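Teleop demos: paper cups, lids and grip force
Forum > Manipulation > Teaching by demonstration

kallio_bench
We're recording teleop demos for a coffee task. One arm holds a paper cup while a person pours from a French press, then a lid goes on. 180 episodes so far and the policy still squeezes too hard about one time in eight. Has anyone fixed this without adding force sensing?

Chun-hung Mok
How are you driving it? If the operator only has a trigger for the gripper they'll close it all the way every time, and the policy learns that.

kallio_bench
Trigger, yes. Leader arms for the rest.

setham58
Limit the gripper travel in software for this task. We did that on the Sudico line and it took an afternoon. No new demos needed, though you do have to relabel the old gripper values.

Karlijn Geerts
I'd disagree with that. A hard limit works for one cup size. Change suppliers and you're back where you started. Better to retrain the operators to stop at contact and throw out the crushed ones.

setham58
He asked about one cup.

Karlijn Geerts
He asked about paper cups. Ours at Wodik varied in stiffness from one sleeve to the next.

Chun-hung Mok
Try gripping lower as well. The wall near the base is stiffer. Once the lid is on it matters less, but during the pour the top half wants to go oval.

pourover_pat
Can you post some views? Hard to say much about grip height without them.

kallio_bench
Two from the wrist with the lid on, and the middle one from the fixed camera with the press.
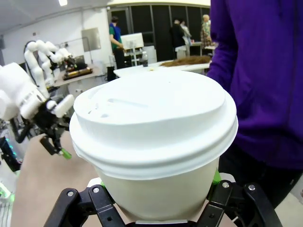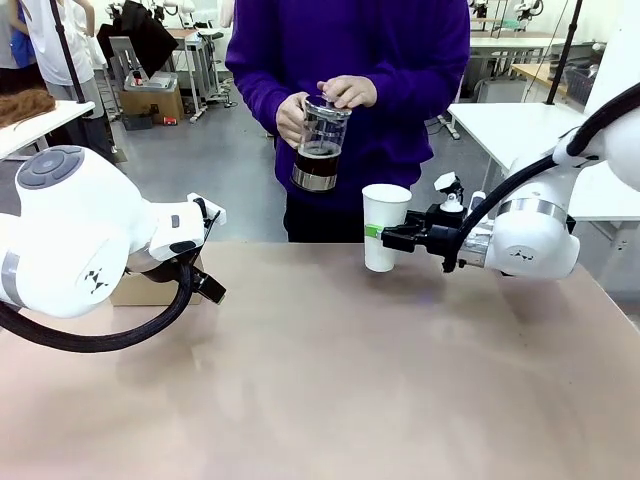
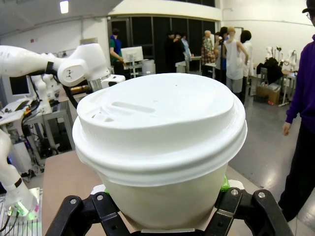
pourover_pat
Do you keep the failed demos when you train, or only the good ones?

Chun-hung Mok
Only the good ones for plain imitation. Keep the failures in a separate folder with a label, as they're useful later if you train something to detect a bad grip. We had 1231 episodes on our last task and sorted them by hand, which was slow but worth the labour. If an operator fumbles and then recovers cleanly, leave that one in with the good set.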